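Home Shop Forums > Robots & Automation > Can a machine do a real chore yet?

durkis_dan
Posted 9/26/23
Okay, I'll start the argument. I've been running a secondhand arm in my garage shop since April and I am completely hooked. It loads blanks into the drill press fixture, waits, pulls them out and sets them on a tray. 40 parts in a batch and I drink my coffee. So my question for the group is how far we are from the same thing inside the house. Dishes, laundry, wiping down a bathroom. I say close. My wife says she'll believe it when the bathroom gets done.

mill_and_mop
Your wife is right. A fixture is the same every time. My bathroom has never been the same twice, and I have 3 kids.

Jacinto Sandoval
I think you're both right, and that's why I love this stuff! I do maintenance at Kanstead, we have arms on two lines, and what people forget is how much of the work is in the fixture. Somebody machined that nest so the part can only sit one way. Take the nest away and the arm is lost. But the vision side has come so far in the past few years — I've watched one pick mixed fittings out of a bin all shift and only call for help 20 times. A few years back it would have called for help on the first one.

paul_of_irnon
20 calls for help in a shift is a part-time job for whoever has to answer them.

Jacinto Sandoval
Ha, fair. It was me. Still faster than sorting them by hand.

grout_expectations
I clean houses for a living so let me put in my two cents. Scrubbing is the easy part. The slow part is moving everybody's stuff off the surface first, and then putting it back where they had it. Every tank lid and counter has a pile on it, and each thing in the pile wants to be picked up a different way. Show me a machine that clears the top of a toilet without knocking something in the bowl and I'll send flowers.

durkis_dan
See, that's a great test and I think it's doable right now. Everything up there is small and light. You don't need to be fast. Go slow, one item at a time, into a bin.

mill_and_mop
Slow how? If it takes an hour I can do it in ten seconds and go fishing.

durkis_dan
But you'd be fishing for the whole hour!

paul_of_irnon
What did you pay for your arm, Dan?

durkis_dan
2370 with the controller, and then a gripper on top of that. The gripper hurt. I won't say the number because my wife reads this.

Jacinto Sandoval
I like the toilet tank idea a lot. I've been messing with simulation at home in the evenings, so here's one to chew on. Look at how odd the shapes are, and at how little room the fingers would have once they get in among them.
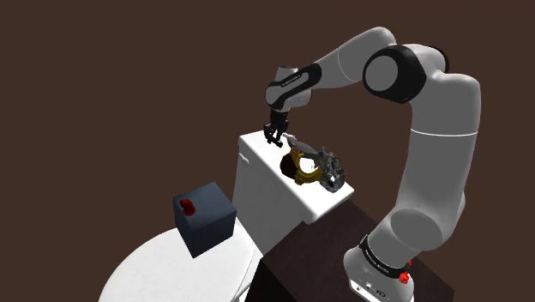 Simulated arm over a toilet tank, gripper open, four things to clear off the top.

grout_expectations
Okay, that's pretty much my Tuesday clients, minus the hair spray. The one that looks like a ring with a little neck on it would worry me. Where do you grab that?

Jacinto Sandoval
By the ring, if you ask me. One finger through the opening and close. The jagged gray one on the right is the one I'd lose sleep over — a camera sees all those spikes and has to decide which ones are solid enough to squeeze.

mill_and_mop
It's a cartoon toilet. Nothing in there is slippery and nobody left the cap off the toothpaste.

durkis_dan
You have to start somewhere! I ran my drill press job on the screen first too. Crashed it plenty of times in there and it never cost me a drill bit.

paul_of_irnon
I'd go for the long gray one first. Its wide end is in against the others, so lift it by the skinny end and watch what the rest do. If they roll, you've learned something.

Jacinto Sandoval
Good call, I'll try that order tonight and post how the grasps come out.

grout_expectations
My offer of flowers stands. Real toilet, though.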